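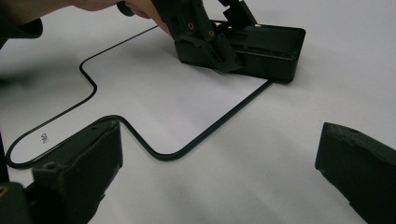

Odmont Watch Listings: README

Version 3, 2020-09-02

Maintainers: Dinesh Subramaniam (schema, cleaning), Su-bin Ryu (measurements, vocabulary)

Overview

Odmont is a table of wristwatch retail listings with one row per listing. It was put together to study how sellers describe case size, movement and strap, and how far those descriptions agree with measurements taken from the watch itself. It covers 59 reference models sold under three house names: Pornside, Bratetti and Shenoy. Of these, 42 have been measured by hand. The rest carry seller values only.

The table is meant for work on attribute extraction, unit cleanup and duplicate matching. It does not hold sale records, and the price columns are asking prices.

Files

listings.csv: one row per listing, UTF-8, comma separated, header in the first line
models.csv: one row per reference model
measured.csv: hand measurements, joined to models.csv on model_id
vocab.txt: allowed values for the coded fields
CHANGES.txt: edits by version

Fields in listings.csv

listing_id: string, unique, never reused
model_id: string, foreign key to models.csv, blank if the match is uncertain
title: string, as the seller wrote it
body: string, as the seller wrote it, with line breaks replaced by a single space
brand_raw: string, seller's spelling
brand: coded, one of pornside, bratetti, shenoy
movement: coded, one of quartz, automatic, hand_wound, solar, unknown
case_mm_claimed: decimal, millimeters, blank if not stated
lug_mm_claimed: decimal, millimeters, blank if not stated
strap: coded, one of leather, steel, rubber, textile, other, unknown
resist_raw: string, the water resistance phrase exactly as found
price: decimal, in the currency of the listing
currency: three-letter code
condition: coded, one of new, open_box, used, unknown

Fields in measured.csv

model_id: string
case_mm: decimal, diameter across the case without the crown
case_crown_mm: decimal, diameter including the crown
lug_mm: decimal, inside distance between the lugs
lug_to_lug_mm: decimal, tip to tip
thick_mm: decimal, case back to the highest point of the crystal
pass: integer, 1 or 2

Each measured model has two rows, one for each pass. The passes were made on different days, and the second was made without sight of the first. The values are not averaged in the file. If you need a single number per model, take the mean and say so in your write-up.

Measuring method

All lengths were taken with a digital caliper, zeroed before each watch. The strap was left on unless it blocked the lugs. Cushion and tonneau cases were measured at the widest point parallel to the line between the crown and the opposite side of the case. For rectangular cases, case_mm is the width and lug_to_lug_mm is the only height value given. Domed crystals are included in thick_mm. Crown guards count as part of the case and are therefore in case_mm.

Sellers do not share a rule on crowns or guards. A gap between case_mm_claimed and case_mm should not be read as an error by the seller until case_crown_mm has been checked too.

Cleaning

Brand names were mapped by a lookup table. Spellings not in the table were read by a person. Case sizes given in inches were converted to millimeters and kept to one decimal place. A size given as a range was left blank in case_mm_claimed and can still be found in body.

Movement was coded only from explicit wording. "Self-winding" maps to automatic. "Mechanical" with no further detail maps to unknown, as the word covers both automatic and hand-wound watches. "Swiss movement" also maps to unknown. Multiple straps in one box are coded by the strap fitted to the watch, if the listing says which one it is, and as other if it does not.

Water resistance was not converted. Listings mix meters, feet, bar and atm, and a good share give a phrase such as "splash safe" that has no fixed value. Parse resist_raw to suit your own needs.

Duplicates

The same text often appears under more than one listing_id. Exact copies of title and body within one seller were dropped. Copies across sellers were kept. If you split the table for training and testing, split on model_id and check body for shared text afterward. A split on listing_id will leak.

Rows with a blank model_id cannot be placed safely on either side of such a split. We leave them out of our own runs.

Known problems

- Bratetti used one reference number for two case sizes. These are entered as separate models with the suffixes a and b. Listings that give the number without a size have a blank model_id.
- Shenoy listings often give the strap width at the buckle as the lug width. This has not been corrected.
- Pornside titles sometimes carry a model name from an earlier line. The match was made on the reference number where one was present.
- condition is unknown for most listings from small sellers. Do not treat unknown as new.
- Prices with a comma as the decimal mark were fixed in version 2, but thousands marks were missed in some of the same rows. Version 3 corrects them.

Changes in version 3

Added lug_to_lug_mm to measured.csv. Renamed strap_type to strap. Corrected price values as noted above. Removed the color field, which had been filled in from titles and disagreed with body too often to be of use.

Scripts written for version 2 will fail on strap_type and color. No other column names have changed.

Reporting errors

Send the listing_id or model_id, the field, the current value and the value you believe is right. For measurements, state the tool used and whether the crown was included. Questions on measured.csv and vocab.txt go to Su-bin Ryu, all others to Dinesh Subramaniam. Accepted corrections are entered in CHANGES.txt with the next version.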